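Drinier Two-Arm Bench Unit
Product information for institutional and trade buyers

Availability: to order, from November
Order reference: DR-181
Page last revised: Monday, October 5, 2020

Overview

The Drinier Two-Arm Bench Unit is intended for organisations that wish to find out which handling chores can be passed to a machine and which should stay with staff. It is supplied to laundries, lost property offices, returns departments and teaching workshops. It is sold as an assessment and light-duty unit, and buyers should read the section on current capability before placing an order.

The unit consists of two arms with jointed grippers, a control cabinet and a licence for the Brurkeck task library. It is installed at a plain table of the customer's choosing. A pale, matt surface gives the best results.

Current capability

Rigid goods of regular shape present little difficulty. Boxes, tubs and bottles may be lifted, turned and set down at a steady pace for the length of a shift. Soft goods are another matter. A shirt, a towel or a cloth bag changes shape each time it is touched, and the machine must judge afresh where to take hold.

Bags with carry straps are treated in the task library as a class of their own. A strap may stand up behind the opening or fall across the front, and a grip that suits one position is of little use in the other. Dark fabric adds to the difficulty, as folds and seams are harder for the vision system to tell apart.
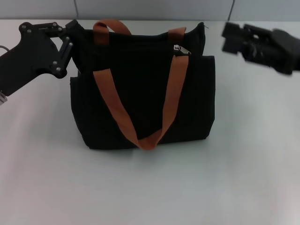

For this reason the library divides bag work into short stages – steadying the body, finding the strap, finding the zip pull, opening – and each stage may be switched on or off by the supervisor. Steadying and strap handling are released for general use. Zip work is offered as a trial function only and should not be relied upon where output is measured.

In our own acceptance trials the unit was given 2338 handling tasks across all classes of goods. Of the 181 that involved a zip, 75 were finished without help from an operator. A trained member of staff remains quicker at this work, and we expect that to be the case for the life of the present model.

Suitable uses

Sorting and setting down boxed goods
Placing upright bags for inspection
Moving straps clear of labels and pockets
Training and demonstration under supervision

The unit is not suitable for emptying bags of unknown contents, for wet laundry or for unattended domestic use.

Installation and support

Installation takes 3 working days and includes instruction for supervisors. Library updates are provided free of charge during the warranty period. An extended grip set, Âu, is available separately for thin fabrics – it must be fitted by an approved engineer.

Enquiries about site surveys and trial hire should be addressed to Xóchitl Hinojosa, Institutional Sales, quoting the order reference given at the head of this page. Customers are asked to include a list of the goods they intend to handle, with the usual sizes and materials.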